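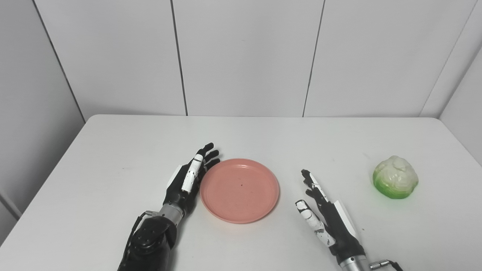

Head camera view, station 6, both hands at the plate.

Ticket 1043: Right hand loses grip on plate during two-handed lift
Reported by: Waqas Talpur, Trindade test room
Unit: Nudau upper body, two five-finger hands, Kunska control software
Priority: High (moved up from Normal, see the Tuesday entry)
Status: Closed, with one item moved to a new ticket

Problem as reported

The task is the plate and cabbage one. The robot picks up the pink plate with both hands, holds it level, puts it down again nearer the cabbage, then lets go and moves the cabbage on to the plate with the right hand. It ran without trouble all through last week. Since the restart on Tuesday morning the right hand has been letting go of the rim partway through the lift. The left hand keeps hold, so the plate swings down on the right side and either hits the table or slides off the left fingers.

The approach looks normal every time. Both hands come in from the sides, the left a bit closer to the plate than the right, and the fingers close when they should. No error appears on screen until after the plate has dropped. Then we get "grip lost, right" and the arms stop where they are.

What I had tried before opening the ticket:
Restarted the control software. No change.
Wiped the fingertips and the rim of the plate. No change.
Swapped to a spare plate of the same type. Same fault on the second lift.
Ran the lift at 70 per cent speed. It still dropped, only later in the movement.

Log

Tuesday, 10.20
Ticket opened. Asked Waqas for the joint logs from one good run last week and one bad run today.

Tuesday, 11.45
Logs received. In the good run the right thumb current goes up when it meets the rim and stays up until release. In the bad run it goes up in the same way, then falls to nothing for a moment, comes back, and falls again. The left hand is steady in both. The software is still asking for full grip when the right thumb drops out, so the command is fine and the fault is somewhere after it.

Tuesday, 14.10
Waqas called. On the last lift the right thumb opened and then snapped shut again while he was reaching in to take the plate. His hand was not caught. Priority raised to High.

Instruction sent to Trindade: no hands on the table side of the line while the arms have power. Press the stop and wait for the light on the base to go out before picking anything up. A paused program does not count as stopped, the motors are still live.

Tuesday, 15.30
Asked for a finger test with nothing in the hands. Each finger of the right hand opened and closed 52 times with the arm held still at the side. All passed, thumb included. So the thumb works when the wrist is not moving.

Tuesday, 16.05
Same test with the wrist turning slowly between the approach angle and the lift angle. Thumb dropped out on the second turn and on most turns after that, always near the lift angle. The other fingers did not drop out.

This points to the cable or the connector at the right wrist. Asked Waqas to power down and check that the connector is seated, and to look at how the cable runs away from it.

Wednesday, 09.15
From Waqas: "Connector feels tight, lock is closed. The cable has less slack than I would like. When I turn the wrist by hand to the lift position it goes straight and pulls on the connector. The left one has a loop in it and doesn't pull at all."

Wednesday, 09.40
Asked whether anything was done to the right arm before Tuesday's restart. Waqas checked the room book. The right forearm cover was taken off on Monday afternoon to tighten a screw and the cable was clipped back in afterwards. The entry doesn't say which clip was used. There are two, and only the upper one leaves enough slack for a full wrist turn.

Wednesday, 10.30
Cover off again with power off at the wall. Cable was in the lower clip. Moved to the upper clip and a loop left in it to match the left side. Wrist turned by hand through its whole range, no pull.

Wednesday, 11.00
Moving wrist test repeated. Thumb dropped out once near the start and then not again. Not good enough to close. One of the pins may have been worked loose by the pulling. Gilivent asked to send a replacement cable.

Friday, 13.20
New cable fitted. Moving wrist test run twice through, no drop-outs. Thumb current is flat at the lift angle and matches last week's good log.

Friday, 14.45
Full task run with plate and cabbage until the end of the session. No lost grip on either hand. Waqas says the plate comes up level and the right thumb stays put on the rim.

Cause

Right wrist cable put back in the wrong clip after the cover was removed. The cable was pulled each time the wrist turned to the lift angle, and this damaged the connection for the thumb. The fingers have separate wires and were not affected.

Action taken

Cable replaced and routed through the upper clip.
Lower clip removed from the right forearm so it cannot be used by mistake. Left forearm to be done at the next service.
Moving wrist test added to the checks after any work on a forearm. The still test on its own would have missed this.
Old cable kept in a labelled bag in the spares drawer. Please do not put it back into use.

Moved to new ticket

The software took too long to report the lost grip. The thumb current had already dropped twice before the arms stopped, and by then the plate was down. Kunska support have the logs and have been asked for a stop on the first drop-out. Until that change is in, the rule about the line on the floor stays as written on Tuesday, for everyone who uses the station, including for short demo runs.

Closed Friday, 16.10. Reopen under the same number if the right thumb drops out again, and attach the joint log from that run.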